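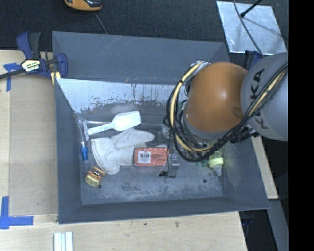 Costume archives are seldom consulted by filmmakers, according to Mireille Rizk, who leads the Tenden collection of 235 screen garments. "Directors ask for color first," she said in August. "They should ask how a sleeve moves." She cited the orange curve set against light gray, with black cables looped beside it, as a contrast her designers would use in a coat — "one strong shape, and lines that cross it." The collection will lend 37 pieces to the Sedorness film season.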